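Choosing and Looking After a Pale Tabletop
Speaker notes, Wisstead home workshop series, Sunday, June 23, 2024
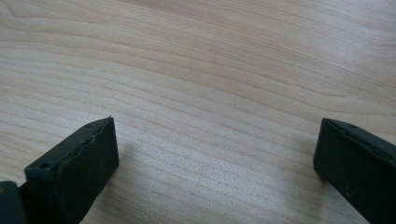
Start with why people pick a light top. It suits a small kitchen, and it makes a dim corner easier to work in. Ask who has one at home. Then talk about grain: with a creamy beige surface, the lines run long and wavy, bunching up in places and spreading out in others, with a few tighter swirls. Point out the swirls in the upper left. Mention the slight gloss too, brightest toward the centre. Don't say solid maple or veneer yet - let the room guess.

Solid or veneer
Look at the edge first. On a solid board the grain carries over the end. On veneer it stops at a line. Both are fine to live with, but you can't sand veneer much. Pass the two Rorkimmont offcuts around now and get them back before the break.

Daily cleaning
Damp cloth, then dry cloth, always along the grain. Soap only when it's needed. No scouring pads. Coffee rings come up faster on a light colour, so wipe early and use coasters.

Scratches
Fine ones can be left alone. For oiled solid tops, go to 600 grit, by hand, light pressure, then oil again. Leave 16 hours before putting anything back on it. Lacquered tops are a different job - skip unless someone asks.

Sunlight
Pale wood changes colour near a window. Move the fruit bowl and the placemats every few weeks or you'll get their outlines. Tell the story of the Cledetti table and the square left by the phone book.

Wrap up by six minutes to the hour. Handout is on the side bench. Questions, then chairs back against the wall.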